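Two grippers, one kitchen: my project report on long fingers versus short pads in simulation

Project report, 2020-06-24

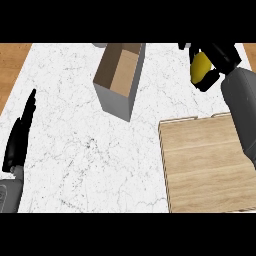 So, I started in January with what I thought was a very small question. If you've got a two-armed robot in a simulator and you want it to tidy up food, does it matter much which gripper you put on the end? My supervisor said "probably, go and find out", and that was my project sorted (I should have asked for something with fewer collision meshes).

I used the Bronden simulator because the department already had it set up, with Plodberg as the controller. The two grippers are the Ukow, with long thin fingers, and the Osagie, which is shorter and chunkier with proper pads. Both are plain parallel grippers, so they open and close and that's your lot.

The task was a lemon. Pick it up from the marble worktop, hold it in the air for 2 seconds, then put it in an open cardboard box. I chose a lemon because it's an awkward thing to grab. It isn't quite round, it rolls if you nudge it, and the pointy ends are hopeless to hold on to. I ran 400 tries in total, split evenly between the two grippers, with the lemon starting somewhere different each time.

The Osagie did much better and I wasn't that surprised. It dropped the lemon 13 times over its half of the runs, mostly when it came down on one of the ends. The Ukow dropped it more than 22 times before I'd even got halfway through its share! Its fingertips are so narrow that the lemon just spins between them and pops out sideways. I tried turning up the grip force and that made the popping worse, which was quite funny to watch the first few times and then really wasn't.

Where the long fingers did win was getting near the box. The Osagie is bulky and kept clipping the cardboard on the way in, so I had to raise the drop height, and then the lemon bounced. The Ukow could reach right down inside and let go gently (when it still had the lemon, anyway).

Things I'd change: friction. I left it at the default for ages and only checked it near the end, and it was set far too low for fruit. I reran the Osagie tests with the new value but ran out of time for the Ukow, so the totals here are all from the old setting. I also never got round to the wooden board. The plan was to put the lemon down on that as a second task, and the code is half written in the project folder if anyone wants it.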